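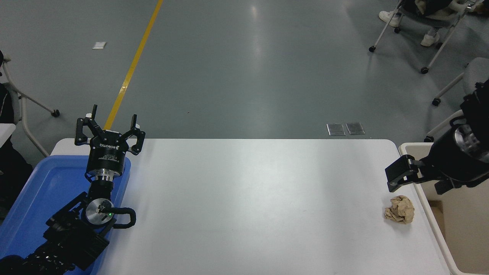

Search Flarkgate
Search for: Submit

Matte white work surfaces have come back into light commercial interiors, and the coating trade has had to adjust. Gloss finishes are easier to wipe down but throw glare under ceiling panels. Matte finishes scatter the light and hold on to skin oil.

Kella ran wear checks on 2 coatings from Hamann over the summer. The harder one went 3,000 rub cycles before its sheen rose past the set limit. The softer one stopped at 1,510. A third sample, supplied by Koster, was pulled at 918 when the top layer lifted at a corner.

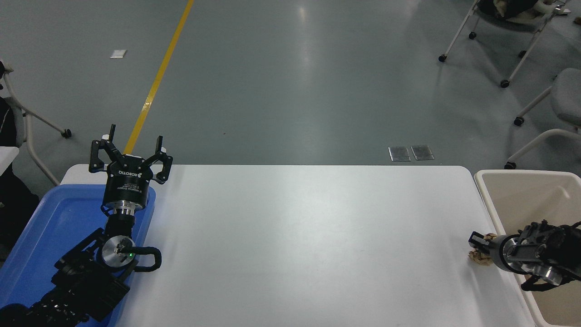 A plain matte white table with rounded corners.

Corners are the usual weak point. Hildegard Baumgart, who ran the checks, says film thickness drops wherever the radius is tight, and a larger radius lets the sprayer hold a steady pass. She also advises against melamine sponges, which polish the surface and leave shiny patches.

Kella expects to repeat the work in September with a powder coat.

Last updated: September

This site uses cookies. Accept / Manage settings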